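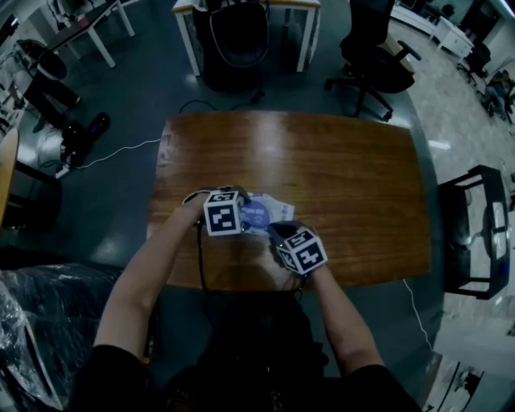 How can a controller tell which of two hands should hold on and which should pull? It reads the difference in opening speed between the two grippers over a short window, and gives the holding role to the hand that closed first and stayed closed.

4.2 Role assignment during two-handed contact

Figure 3. Two hand-held grippers with marker cubes on either side of a soft white wrapper with blue lettering.

The pose of each gripper is recovered from the coded squares on its cube. When the hands are well apart this is simple, as at least two faces of each cube are in view of the head camera for most of the reach. Close to the object it becomes harder. The cubes come near each other, the wrists turn inward, and one cube may hide part of the other. In Figure 3 a side face and the top face can be seen on both cubes, and the solver treats such a case as well conditioned. With a single face we keep the estimate but lower its weight by a factor of 3 in the smoother.

Earlier versions of the Malura tracker solved for the two grippers separately. This gave good paths for each hand but a poor relative pose, and the relative pose is what matters when both hands act on one soft item. The version used here adds a joint term – the transform from left gripper to right gripper – which is filtered on its own and fed back into the two single-hand estimates. The joint term is switched on only when the distance between the cubes falls below a threshold, set once in April and left alone for all runs reported in this paper.

Soft packaging raises a second problem. A wrapper folds and creases under the fingers, so there is no fixed object frame to plan in. We therefore do not estimate object pose at all. The planner, Dustarska, works in a frame placed midway between the two grippers and predicts 13 steps of motion for each hand relative to it. Table height enters as a plain lower bound on fingertip position.

Role assignment runs ahead of the planner. If neither hand has been closed for long enough, both are marked as free and the planner may move either. Once one hand is marked as holding, its predicted motion is damped and the other hand takes up most of the relative movement. Roles can be swapped, but not within the same prediction window; allowing this caused the hands to chase each other in early tests.

Training used over 2000 demonstrations, all processed with the same Brallwood export scripts. Segments in which either cube was lost for longer than the smoother window were cut. We did not fill these gaps by interpolation, as the filled paths tended to pass through the tabletop.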